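Open day at the Stetoden workrooms, Wednesday, June 7, 2023

Entry was 2 euros, and the leaflet promised 100 ideas for small rooms. I found a corner with one fluted vase and a great many flowers. 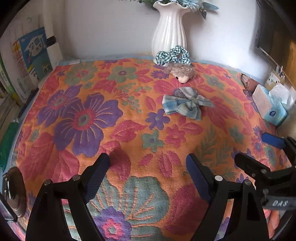 Orange, purple, teal: the Skoketti floral at full volume.

Svatopluk Jireš, our guide, called the pattern restful – he has had years to get used to it. I liked the checked blue-and-white cloth, bunched like a bow that had given up.
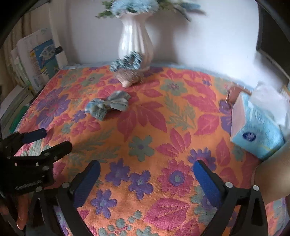
Photo: Iyer / Stetoden open day

The hedgehog by the vase got more attention than the talk on hems. Next open day is in August.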